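**Unit 7: Contrast and edge visibility**
Course notes, H. Vlachou

Reading for this unit: Hilden handout, sections 2 and 3. Bring the gray scale card from last time.

Luminance contrast compares the light coming from a surface with the light coming from what lies behind it. For a small target on a large uniform background we use the Weber form:

C = (Lt – Lb) / Lb

Lt is the target luminance and Lb the background luminance, both in cd/m². A target darker than its background gives a negative value. Report the sign; it is lost marks every year.

Worked case: Lb = 278, Lt = 15. Then C = (15 – 278) / 278 = –0.95. Dark print on white stock falls in this range.

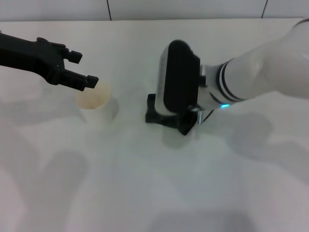

Edges are found from local differences, so a single value of C for a whole object can mislead. Luminance varies over a curved surface with the angle to the light, and at some points it may match the background. The contour then drops out over that stretch, and the viewer fills it in from the parts that remain. With a white paper cup on a white tabletop, the bottom of the cup blends into the table, while the tan stain inside makes the opening easy to pick out. Take readings at several points along the contour and tabulate them separately.

**Cast shadows**

A soft shadow has a gradual luminance slope and gives a weak edge signal even when its darkest part is well below Lb. Record the width of the slope along with the minimum.

**Exercise (due 31st May)**

1. Measure Lb at 2 positions on the Itix panel with the room lights on.
2. Compute C for each of the 7 gray patches.
3. State which patches change sign between positions.

Submit the table and one page of comment to Haris Vlachou.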